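Pinza manual Idside – recomendaciones de uso y buenas prácticas

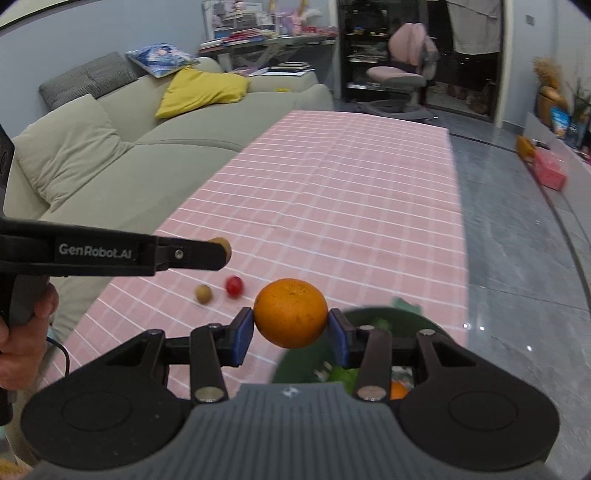
Sujeción de una fruta redonda entre las dos almohadillas de contacto.

La Idside es una pinza de mano con dos dedos, pensada para registrar tareas domésticas de manipulación. En esta página reunimos las reglas que pedimos respetar a todos los equipos que trabajan con ella.

Antes de empezar
Revise los pasadores y los tornillos de las articulaciones. Si hay juego en uno de ellos, la pinza no se usa hasta su reparación.
Limpie las almohadillas con paño suave, sin disolvente.

Durante el trabajo
Cierre los dedos despacio, hasta que el objeto quede firme. La fruta con marcas de presión se retira de la mesa.
Con dos operadores en la misma mesa, cada uno mantiene su zona y avisa en voz alta antes de cruzar el brazo.
Los cables no deben pasar por debajo de los recipientes.
Haga una pausa de 3 minutos cada 20 minutos de uso.

Mantenimiento
Las almohadillas se cambian cada 500 horas – o antes, si la superficie está gastada. Referencia del recambio: 2339.

Consultas técnicas: Cecilia Appiah, Stesengate.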